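Can a Machine Do the Chores Yet? Notes From Our Term Project

By Florian Lehner and Lerato Chauke
May

We use cookies to remember your preferences and to see which pages get read. Accept | Manage settings

When we picked this topic back in the winter, we both thought it would be the easy one on the list. Everybody has seen the clips of a robot folding a towel or wiping a counter, and we figured we would collect some tasks, watch some machines try them, and write up who won. Our advisor smiled at that plan and let us go ahead, which in hindsight should have worried us a little more than it did!

Our question was a plain one: if you had a humanoid robot at home, or in the back of a small store, which of the ordinary jobs could you hand over to it today without standing next to it? We settled on 5 chores. Three were for the house (picking clothes up off the floor, clearing a table, and putting groceries away) and two were for the shop (restocking a low shelf and breaking down cardboard boxes). The Kolitov lab let us sit in on its sessions, and the people at Mulutar, a housewares store near campus, let us time their staff on the two shop jobs, for which we're very grateful.

How we kept track

Every attempt went into a shared sheet, which ended the term with 1269 rows. For each one we wrote down the chore, whether a person had to step in, and a short comment in our own words. The comments turned out to be the most useful column by far (and the most fun to read back, especially the ones Lerato typed late in the evening). We counted an attempt as finished only if the thing was where it belonged and nobody had touched it or the robot along the way. A shirt hanging halfway out of the hamper did not count, although we argued over that rule for most of an afternoon.

We spent a lot of our time looking at hands. It's natural to watch the legs first, with all that balancing, but the trouble usually started at the fingers. A person picking up a sock doesn't think about which finger goes under and which goes over. The robot has to get its fingertips low enough to pinch the cloth, keep its own arm out of the way, and know where the floor stops and the sock begins. Wrist cameras are meant to help with that last part, and they do, but a wrist camera sees a great deal of the robot too.

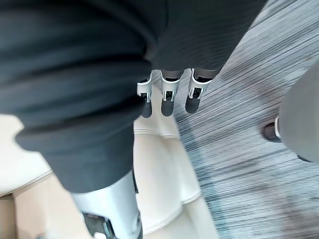
What went well

Boxes were the happy surprise. A cardboard box is stiff, it has edges, and it stays where you put it, so once the tape was cut the robot got most of them flat with no help. Clearing the table went fine as long as we stuck to plastic cups and bowls with some space between them. On its best run the robot cleared 19 items in a row, and the whole room clapped, including one person who had only come in to borrow a stapler.

What did not

Anything soft was hard. Laundry was the worst of the five by a long way, and the comments column is full of lines like "grabbed it, then dropped it" and "picked up two, wanted one." Groceries were mixed: cans and cereal boxes were fine, while a bag of oranges ended several sessions early. The low shelf was somewhere in between. The robot could place a jar neatly, but it took so long getting down to the right height that the Mulutar staff could have filled the shelf several times over and had a coffee afterward.

Our answer, for now

We would hand over the cardboard tomorrow, and maybe the plastic dishes if somebody was in the next room. We would keep the laundry for ourselves a while longer. Florian is more hopeful than Lerato here and wanted that noted. We both agree that speed matters less at home than in a store, where a slow helper standing in the aisle is in everybody's way.

If another pair takes this on next year, we'd love to see them try wet dishes, and we'd tell them to write the comments column from the very first day. Our sheet and the chore rules are in the Jutidgate project folder, and anyone in the department is welcome to copy them.

1831 views | 19 shares | 5 comments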